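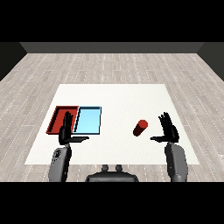

Pale planks against dark gray walls.

I have lived with a bad floor for most of my adult life, so I feel qualified to talk about good ones. Mine was orange pine, varnished by someone with a heavy hand and no patience, and it creaked in the hallway every time I tried to sneak in a midnight bowl of cereal. Last June I finally had it sanded, and I've been boring my friends about it ever since!

My first idea was to do it myself. I rented a drum sander from Hinitz, the tool place out past the bus depot, and in one afternoon managed to carve a groove by the bedroom door you could have parked a marble in. I took the machine back the same night. The man at the desk looked at my face and didn't ask (bless him).

So I called Savita Bisht, who has been fixing other people's floors for years. She knelt down, ran her thumbnail along a board, and told me the pine was fine and the varnish was awful. Her quote was $2000, groove included. I said yes before she'd stood up.

What I hadn't planned on was picking a color. Savita brought a box of sample boards and I swear there were 40 of them, half with names like soup. I wanted dark. Everyone I knew had gone dark! But she laid a pale gray one by the window, made me go put the kettle on, and told me to come back and look again. I came back and I wanted the gray one. It was that quick.

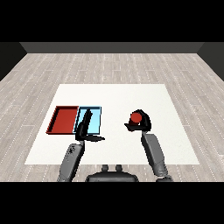
Living with a light floor

Crumbs vanish on it, I'm happy to report. Coffee does not. My cat, Guerreiro, is black and sheds like it's his job, so I sweep every morning now, and I've grown weirdly fond of doing it with the radio on.

I paid another $300 for felt pads, a decent broom and a rug I probably didn't need. The walls are next. I'm thinking of a really deep gray, close to charcoal, and my sister thinks I've lost my mind. She's coming over this weekend to hold the paint chips up and tell me so in person.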